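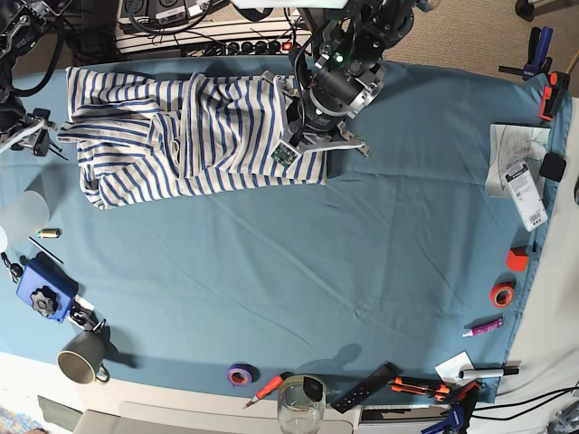 **Folding table and work area: safety walk-round, October 2021**
Checked by: Lovisa Kvam
Copy to: Seija Kuusisto, Randi Ekström
Form 51, Boström building, ground floor

- [x] **Cloth lies flat and is held at the edge.** Fine. The teal cloth has its clamps on, and I do love that color, it makes even a plain shirt look cheerful! Please run a hand under the side nearest the chairs before you start, as it likes to ruck up there when somebody leans on it.

- [x] **Clamps tight, handles turned away from where people walk.** Tight when I tried them. The blue bar clamp is a heavy old thing, so if you have to take it off, hold it from underneath and mind your toes.

- [ ] **Cables behind the table tidy and off the walkway.** Not yet, I'm afraid. The power strip is still sitting in a tangle of black cables, and I would dearly like to see them gathered up with a few of those soft ties (there's a bag of them in the Plidel drawer, under the batteries). Seija has kindly said she'll have a go at it. Switch off at the strip before pulling anything out, please.

- [ ] **Table clear except for the garment being folded.** Partly. The striped shirt has plenty of room on the left, but along the right side we have tape, a marker, a white card, a package on top of the paper and one or two other small bits. They all have homes! The tape and marker go in the tray, and the package can go to Randi, who will know whether we're keeping it.

- [x] **Marker capped.** Yes, thank you, whoever you are.

- [x] **Chairs roll freely on the carpet.** Yes. Push them well in when you leave, so that the way to the door stays open.

- [ ] **Garments checked for pins and full pockets before folding.** I didn't get to this one, as the phone rang and I was gone for ages. Randi, would you look through the next pile?

**To do before the next check**
1. Cables tied (Seija)
2. Right side of table cleared (all of us, me included)
3. Pins and pockets (Randi)

Next check in February. Leave the signed sheet in the folder by the kettle.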